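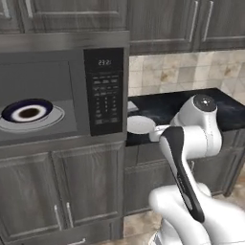 May, 9.40 am

Glaze tests, second batch of the tenmoku over the Lestar stoneware. Kiln opened at 105 degrees, a bit early, but the shelf nearest the door was cool enough to lift with gloves. 24 tiles in total, numbered on the back in iron oxide. Numbers 5 and 11 have run onto the bat and will need grinding off.

Colour is better than last time. The thick dips have gone a proper dark brown and break to rust on the edges. The thin ones are still a dull khaki, same as Radek got in the small kiln, so I don't think it is the kiln. More likely the sieve. We used the 80 mesh for this lot and there was a fair bit left in it that I should have ground down and put back in. Didn't weigh what was left. Will do next time.

Crazing on all the tiles with the white liner glaze. Left them on the bench while I washed up and could hear them pinging. Vesela thinks more silica, and she has a recipe from Skostdale that went up by five per cent and stopped it on a similar body. Worth trying on four tiles before we mix a whole bucket.

Firing log: cones 8 and 9 flat, 10 just starting to bend at the bottom and well over at the top. Still uneven. Ngọc moved the bottom shelf up by one short prop and that helped a little - leave it there. Meter read 2,293 at switch-off. I forgot to write down the start, so no use for costing.

Water absorption on the bare clay tiles: not done. Scales are with Vasco. He needs them for the slip until after lunch.

Cobalt: one part tub left on the top shelf, lid cracked. Moved it to a jar and labelled it. Teodora has put an order in with Atanasov for that and more whiting. Please don't open the new whiting until the old bag is finished, it is a different grind and we will lose track of which tests used which.

To do
Grind 5 and 11, scrape and rewash the bat
Mix liner with extra silica, 500 g dry
Re-sieve tenmoku, 80 then 120, weigh what stays behind
Repeat thin dips, count of three and count of six
Ask Radek for his cooling times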